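The Left Hand

The machine came to Clatton in April, in the freight elevator, and it was so heavy that they closed the corridor on the third floor for a whole morning. We had to walk around through the laundry. My aunt had told me that a hospital is a quiet place to work, but she had cleaned hospitals only at night.

I was then in my first year as an assistant in the closing room. It had another name on the door, room 319, but everyone called it the closing room because there we learned to close. The surgeons did the big things in the theaters downstairs. When they were finished, there was always skin to sew, and at Clatton a good part of this sewing was done by assistants like us, after two years of practice on tissue. Hauwa Ekwueme was the person who taught it. She was 47 years old and had small hands with very short nails, and she wore her glasses on a green cord.

She did not talk much while she taught. She sat beside you and put her finger on your wrist when you turned it wrong. If she took the finger away, you were doing well, and if she stood up and made tea, you were doing very well. In my first months she made no tea.

The machine was called the Prolix. The company that built it, Zekik, sent a young man with a gray suitcase to install it. He was polite and he removed his shoes at the door, which was not necessary. He told us that the Prolix did not become tired. Hauwa asked him if he was tired. He said yes, a little, he had been driving since four in the morning. She gave him her chair.

Dr. Ugwu called us together that afternoon. He was the director of surgery and he disliked meetings, so he held them standing up. He said that nobody would lose a position. He said the machine would do the routine closings after a period of trial, and that the assistants would supervise it. He used the word "supervise" many times, and each time he looked at the window.

"And who will teach it?" asked Hauwa.

"It is already taught," said the young man from Zekik. "But it can be corrected."

"Then I will correct it," she said.

So it was arranged. Every morning the Prolix worked on the practice tissue, and Hauwa sat at the console with her glasses pushed down, and I sat next to her with the notebook. The instruments were thin and they moved with a kind of politeness also. They took the curved needle, they waited, they went in. On the screen everything was enormous. A cut that I could cover with my thumb looked like a road in a dry country, and the thread was as thick as a rope for a boat. I had never seen the work like this. With my own eyes I had seen only my fingers and a little red between them.

"It enters too near to the edge," Hauwa would say, and I wrote it down. Or she would say, "Good," and I asked if I should write this also, and she said no.

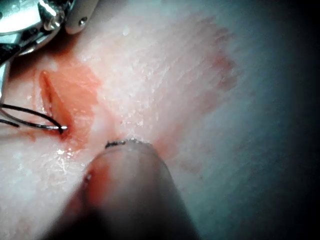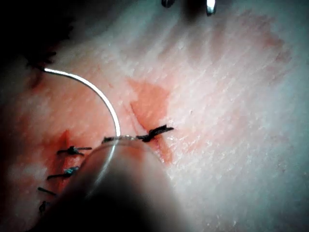
In the second month she began to find less to say. The young man came back and changed something in the software, and after this the entries were at the correct distance and the knots lay down as she wanted. I watched her face more than the screen. I think I was hoping for a mistake. I am ashamed to write this, but I was young and I had spent a year to learn something, and there it was, learned already, by a thing which did not need to eat lunch.

One day I said it to her. I said, "What is my use here?"

She was cleaning her glasses with the edge of her tunic. She did not answer for so long that I believed she had not heard me.

"When I started," she said finally, "there was a woman who sharpened needles. You know this? They were used again and again. She sat in the basement with a stone and a lamp. She could close her eyes and feel with her thumb if the point was finished. Then the needles came in paper, one time only, and they gave her the telephone to answer."

"Was she angry?"

"She was very bad with the telephone," said Hauwa.

I waited for the rest of the story but it seemed that there was no more.

The trial ended in summer and the Prolix went down to the second theater. Now our days changed. Before, there had been four of us around the practice table, talking about our families, complaining about the shoes. Now one sat at the console downstairs and the others were sent where they were wanted, to the ward, to the store, to the desk where people come with their papers. We met on the stairs. Ines, who had the best hands of our year, was given the stock system and had to enter 800 codes from the old lists by herself. She told me that at night she still tied knots on the handle of a drawer, so that her fingers would not forget. I did it too, on the leg of the kitchen table. I did not tell her.

The supervising was harder than I had thought. When I sewed myself, I was never bored, my hands kept me awake. But to look at good work, done the same way again and again, and to be ready every second to stop it, this was like standing on one leg. My neck hurt. I drank too much coffee. Once I noticed that I had been looking at the screen and thinking of my mother's roof, and that during this time the machine had closed half of a man's knee. The half was perfect. I went home and could not sleep.

I confessed it to Hauwa. I had prepared to be punished.

"Put your left hand on the patient," she said.

"It is not in the procedure."

"No. Put it where it does not disturb. On the foot, under the cloth, wherever. When I sewed, the left hand was always on the person. You think the right hand does the work, but the left one knows if he is cold, if he moves, if he is afraid. With this machine you have nothing to hold, so you go away."

The next day I did it. I put my hand flat on the shin of a woman who was awake, with only the arm made numb, and she opened her eyes and looked at me. She had been looking at the instruments.

"Is it going well?" she asked.

I told her that it was going well. She asked me if it hurt the machine when it bent like that, and then she laughed at herself, and I felt the laugh in my hand before I heard it. On the screen the needle stopped. The Prolix always stopped when the tissue moved. It waited until she was quiet, and then it continued from the same place.

I wrote this in the notebook: patient laughed, machine waited. Dr. Ugwu read the notebooks at the end of each month and he put a question mark beside it in pencil. Later he came down to the theater and stood behind me during a closing. He saw my hand. He said nothing, but he stayed until the end, and in the door he turned back and asked the patient what was his name, although it was written on the board.

After some weeks the other assistants were doing it also. Then it was added to the procedure, with a number, 4.2, "The supervising assistant maintains contact with the patient." Hauwa was displeased. She said that now people would do it because of the number.

She retired on 2022-11-06. There was a cake in room 319, and the practice table had already been taken out, so we placed the cake on the windowsill. Someone from Zekik sent flowers. Dr. Ugwu made a speech of three sentences and forgot the second one. Ines had left for another hospital, where they still sewed by hand, but she came for this, on two buses, with her hair wet from the rain.

When the others went back to work, Hauwa asked me to stay. She took from her bag a needle holder, an old one, the rings rubbed dull by fingers, and a piece of orange peel in a napkin. She had kept it from her breakfast.

"Close it," she said.

There was no table, so I sat on the floor with my back against the heater and held the peel on my knee. She had made a cut in it, a crooked one. I had not sewn anything but the kitchen table since the summer. My first stitch was too near to the edge and I pulled it out without being told. The second one was also not beautiful. The room smelled of orange. I waited for the finger on my wrist, and I went on to the third stitch and the fourth, and it was difficult because the peel was drying and wanted to tear.

Behind me I heard her walk across the room, and then the water running into the kettle.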